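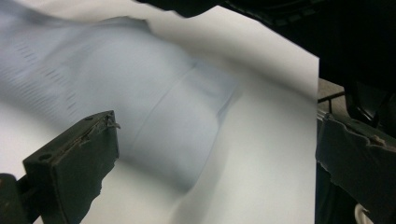 Checklist de segurança — lavanderia e passadoria, unidade Dobre
Data: 3 jun. 2026
Feito por: Lovely Javier
Revisão: Ekaette Fashola
Legenda: OK / PENDENTE / REFAZER / N.A.

1. Saídas e circulação

1.1 Porta dos fundos abre por dentro sem chave — OK
Abriu de primeira. Trinco duro, passar grafite.

1.2 Corredor entre secadoras e porta livre — PENDENTE
Carrinho de roupa suja encostado de novo no mesmo canto. Tirei, fotografei, mandei pro grupo. Às 11 já tinha voltado. Falta marcar o chão com fita amarela, pedido feito em setembro e nada.

1.3 Luz de emergência — PENDENTE
A do corredor acende. A da passadoria apaga depois de uns segundos, bateria no fim. Modelo antigo, ver se a Lastov ainda tem a peça ou se troca o conjunto.

1.4 Piso — OK com ressalva
Borda do tapete antiderrapante levantando perto do tanque. Colado provisório.

2. Incêndio

2.1 Extintores no lugar, lacre e manômetro — OK
Todos no verde. O da entrada estava com casaco pendurado em cima. Avisei o turno.

2.2 Validade da carga — OK
Etiquetas legíveis. A do depósito quase apagada, pedir segunda via.

2.3 Filtro de fiapo das secadoras — REFAZER
Secadora 2 com fiapo compactado atras do filtro, não só na tela. Limpar com aspirador, mão não chega. A folha de limpeza está assinada todo dia, então ou assinam sem olhar ou só passam a mão na tela. Conversar com a equipe da tarde.

2.4 Duto de exaustão — PENDENTE
Mangueira amassada contra a parede, fluxo fraco lá fora. Afastar a máquina e trocar o trecho sanfonado por rígido. Orçamento com a Wondmont, aguardando. 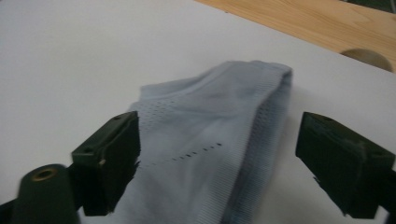 3. Elétrica

3.1 Quadro identificado e desobstruído — OK
Identificação nova, letra de gente. Obrigada a quem fez.

3.2 Teste do DR — OK
Desarmou no botão, rearmou normal.

3.3 Tomadas e plugues — REFAZER
Plugue do ferro a vapor escurecido num dos pinos. Ferro retirado de uso, etiqueta vermelha. Não é pra "usar só hoje", por favor. A tomada também tem que ser aberta e olhada por eletricista, porque se o mau contato é dela o próximo ferro vai pelo mesmo caminho.

3.4 Extensões — REFAZER
Benjamim na bancada com ventilador, rádio e carregador.

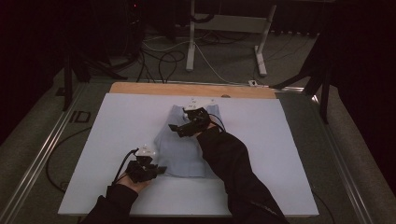 Tirei o benjamim e deixei só o ventilador ligado direto. Quem precisa carregar celular usa a tomada da copa. Se a bancada precisa mesmo de mais ponto, pede-se ponto novo, não extensão. Já está na lista do eletricista junto com o 3.3.

4. Produtos químicos

4.1 Frascos rotulados — REFAZER
Borrifador sem rótulo na prateleira de baixo. Cheiro de alvejante, ninguem assumiu. Descartado.

4.2 Alvejante longe de produto ácido — OK
Separados em prateleiras diferentes, bandeja de contenção embaixo.

4.3 Fichas de segurança acessíveis — PENDENTE
Pasta existe, mas a ficha do tira-manchas é de um produto que não se compra mais. Imprimir a do atual.

4.4 Luvas e óculos — OK
Luva tamanho P acabando, repor.

4.5 Lava-olhos — OK
Água saiu limpa depois de correr um pouco. Manter o teste semanal na folha.

5. Secadoras e temperatura

5.1 Porta interrompe o ciclo — OK
Testado nas três máquinas.

5.2 Resfriamento no fim do ciclo — PENDENTE
Secadora 3 pula o resfriamento se alguém aperta "início" duas vezes. Roupa sai quente direto pro cesto e fica abafada, risco de aquecer sozinha, principalmente pano com resto de óleo. Chamado aberto na Tovdale.

5.3 Programa certo por tipo de peça — PENDENTE

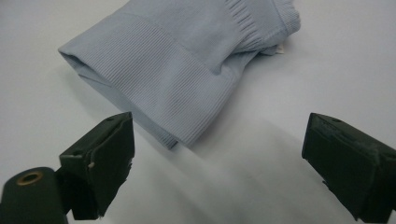

A tabela de temperaturas na parede está desbotada e metade do pessoal vai no olho. Para os delicados, teto de 60 na máquina e conferir a etiqueta da peça antes, vale o que for menor. Malha fina, azul clarinha, com punho canelado largo como o da foto, vai pro monte dos delicados até alguém ler a etiqueta. Canelado é o lugar onde primeiro se nota o calor errado, perde o elástico e abre. Reimprimir a tabela em letra grande e plastificar.

6. Ergonomia e primeiros socorros

6.1 Altura da bancada — OK
Calço colocado, ninguém mais reclamou.

6.2 Levantamento de cesto cheio — PENDENTE
Continuam enchendo até a boca. Riscar linha de limite por dentro do cesto.

6.3 Caixa de primeiros socorros — REFAZER
Sem gaze pra queimadura, esparadrapo vencido. Lista de reposição vai junto com as luvas.

6.4 Telefones de emergência na parede — OK

Comentário da revisão (E. Fashola)
De acordo. 2.3 e 3.3 não esperam, resolver antes do turno de amanhã. O 1.2 eu mesma compro a fita. Sobre o 5.2, enquanto a Tovdale não vem, secadora 3 só com toalha e com alguém por perto até o fim. No 4.1 faltou anotar o volume descartado, completar na folha de resíduos.

Próxima verificação dos REFAZER: Lovely, com foto de cada item.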